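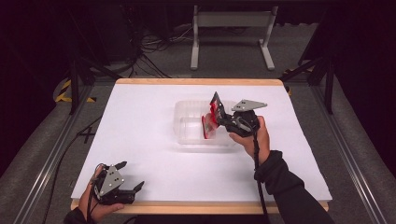
What's the best way to store sauce packets, seed packets and other small flat stuff so it doesn't take over a drawer?

Stand them on edge in a shallow clear container, one kind per container, and sort them on a big sheet of white paper before anything goes in. Shallow matters more than large. If the box is deep you'll pile things up, and whatever is at the bottom stays there until you move house.

I've been doing it this way since August and the drawer next to my stove still shuts, so I'm calling it a success. Before that I had what my sister calls the soup drawer (no soup in it, ever, just packets of everything else). Ketchup, soy sauce, yeast, gelatin, the little bags of screws that come with shelves, two packets of marigold seeds I swear I never bought. All in there together, all sliding to the back.

Start with the paper

I know it sounds fussy, but put paper down first. I use the end of a roll of white paper I got for the kids' painting, and I cover nearly the whole table with it. Dark crumbs, spilled seeds, a stray screw — you spot them right away on white, and when you're finished you fold the sheet in half and tip the mess into the trash. Newspaper is no good for this. The print hides everything and it comes off on your hands, and then it's on your nice clear boxes too.

If the paper has been on a roll it will want to curl up at you. Roll it backward the other way for a minute, or lay it down the night before with a heavy book on each end. A crease or two doesn't hurt anything. I only smooth it properly when I'm sorting seeds, the tiny round ones, which find every fold and run along it like a gutter.

Which containers

Any clear plastic box with low walls will do. Mine are a mix. A couple are from a Goltden set that I bought for the bathroom and never used there, and the rest held salad or cookies in a former life. The Ekix drawer trays look wonderful in the store, but mine had a lip around the top that ate up a good half inch of drawer height, and I had to give them to the kids for crayons. So measure the inside of the drawer, and measure it at the front, where the frame hangs down! That's the spot that catches.

Wash reused boxes in warm water with dish soap and let them dry all the way before packets go in. Yeast and gelatin do not like a damp box. For a sticky label, rub in a little cooking oil, leave it while you have your coffee, then scrape with an old gift card. Don't use the scratchy side of the sponge or your clear box turns cloudy, and then you may as well be using a shoebox.

Filling them

Take one packet at a time. I used to scoop up a handful and drop it in, and then wonder why it looked just as bad as before in a smaller space. Check the date as you pick it up, give it a squeeze for leaks (over the paper, please) and stand it at one end of the box with the printing facing you. The next one goes behind it. Oldest in front.

If you don't have enough to fill the row, they'll all flop over. Cut a strip of cardboard from a cereal box, a little wider than the container, and bend the sides so it wedges in behind the last packet. Slide it forward as you use things up.

Roswitha Sutter, who reads this page and writes me very good letters, puts a strip of shelf liner under each box so they don't skate around when the drawer opens. I tried it with a bit of Plaro liner left over from the pantry and she's right, they stay put. Cut it smaller than the box so you don't see it.
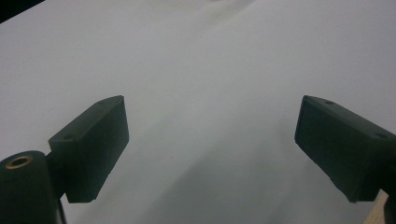 Once everything is put away, leave the paper where it is for a few minutes and run your hand flat across it. You'll find the one screw or the three seeds you missed. I keep a saucer for these and go through it at the end, and anything I can't identify gets one week on the windowsill and then goes out.

About labels, I've gone back and forth. With clear boxes you hardly need them for food, the color of the packet tells you. For hardware I write on masking tape and stick it to the short side, the one that faces up front when the drawer is open. Marker straight on the plastic rubs off.

A full drawer takes me an evening with the radio on. The second time is much quicker, mostly it's throwing out old soy sauce. And if you have a tip for twist ties, please send it, mine are still in a jar and the jar is full.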